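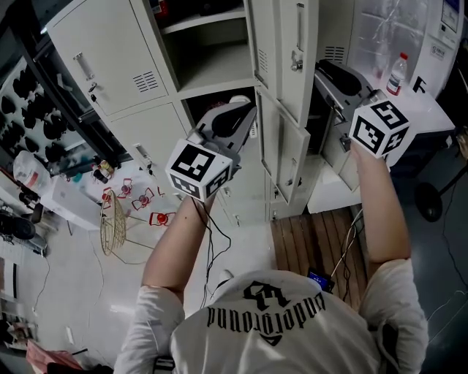 Lamthorpe Baths: the changing room

The lockers at Lamthorpe were refitted in March, with new locks throughout. Kipchumba Mabula has put together this page for members who haven't been in yet.

Light grey metal doors, some with a vent grille. The key stays in the lock until you take it.

There is a shelf inside for smaller things. Shoes go underneath.

The slatted wooden mat is by the lockers. Please stand on it to change.

Lost keys cost 3 pounds to replace. Ask at the desk before 9 on Tuesday.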